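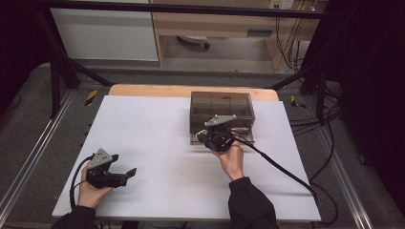
The seed library in Bososstead opened with one shelf in the back of the town library and a sign-out sheet on a clipboard. It now lends from a room of its own, and on the last count it held 1,475 packets. The coordinator, who has run it from the start and asked to be identified only by her role, still does most of the sorting by hand. She likes a pale surface to sort on, a white board laid over a light wooden table, because dark seed shows up against it. "Lettuce is the hard one," she said. "Some of it is black and some of it is nearly white, so whatever you work on, you lose half of it."

She did not come to seeds through farming. She worked in billing for a trucking company in Lakum and grew tomatoes on a rented lot. One winter she had more saved seed than she could use and asked the library if she could leave some at the desk. The packets were gone in four days.

"I thought people would take the flowers," she said. "They took the beans. Beans went first and they have gone first every year."

Borrowing works on trust. A member takes up to six packets in spring, grows them out, and brings back seed in the fall if the crop did well. There is no fine for returning nothing. Last season the library lent 1,164 packets and got 191 back.

"People hear that number and think it must be a failure," she said. "But one bean plant gives you enough for several packets. We split what comes in. I would like it to be higher, and I say so every fall, but we are not running out."

Squash is the main trouble. Two kinds grown in neighboring yards will often cross, and the gardener sees nothing wrong until the next year, when the saved seed grows into something else. The library stopped accepting squash and pumpkin from new members after a bad batch went out to 51 households.

"It was supposed to be a small green winter squash. What people got was large and pale and tasted like water. One man brought me one and set it on the desk and left. He did not say a word – I think he felt it spoke for itself."

Members who want to return squash now have to tape the flowers shut the night before they open and pollinate them by hand the next morning. She teaches this in July, early in the day, in the garden behind the library. Most years a dozen people sign up and half of them stay with it.

Asked which crops she would give a beginner, she did not hesitate. "Beans, peas, lettuce, tomatoes. They mostly pollinate themselves. Leave the corn alone. You need a lot of corn plants to keep the line healthy, and you need your neighbors not to be growing any."

The part of the work she talks about most is drying. Seed that goes into a jar too soon will mold, and she has thrown out more for that reason than for any other. She spreads it one layer deep and turns it once a day. Large beans get at least two weeks. Her test is to hit one with a hammer. If it shatters, it is ready, and if it mashes, it goes back.

She does not use the oven, and she does not like paper towels for tomato seed. "It sticks and you end up planting the towel. Use a plate, or a coffee filter if you have to." Smooth, plain paper is fine for anything that comes out of a pod. She writes the name and the year on the sheet before the seed goes down, having once mixed up two peppers, one sweet and one very hot.
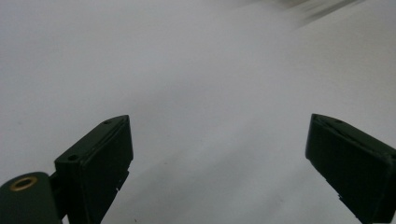 The Vashisht beans

The best-known item in the collection is a climbing bean called Vashisht, after the family that grew it on the east side of town for three generations. It is small and brown with a cream patch at the eye. The family gave the library a half-pint jar when they sold the house.

"There was one page of notes with it," she said. "It said to plant when the lilacs are finished and not to water after the pods turn. I copied that onto the packet and I have not changed it. I have seen people ignore both and still get beans, but it is their bean."

She keeps part of every year's Vashisht crop back in the freezer, in a jar with a tight lid. The jar has to come to room temperature before anyone opens it, or water condenses on the seed.

A similar group in Plarnau holds a second jar. The two swap fresh seed every other year, and she considers that arrangement more useful than any equipment she could buy.

What comes next

The library has been asked to start a seed garden on the empty lot by the fire station. She is in favor of it but wants to see who will water it in August before she agrees to anything. "Everybody wants to plant. I need names for August."

She would also like to see the records moved off index cards. The cards show who grew what, how it did, and any remarks, and some of the remarks run to both sides. One member wrote only "rabbits" four years in a row.

As for stepping back, she said she has trained two people to run the desk and one who can be trusted with the cleaning screens. She plans to keep the beans herself for a while longer.

Seed returns for this season are accepted at the front desk through Fri 31 October. Packets should be marked with the name of the variety, the year, and whether anything related was growing nearby. Seed with no name on it can still be dropped off and goes into the bird feeder mix.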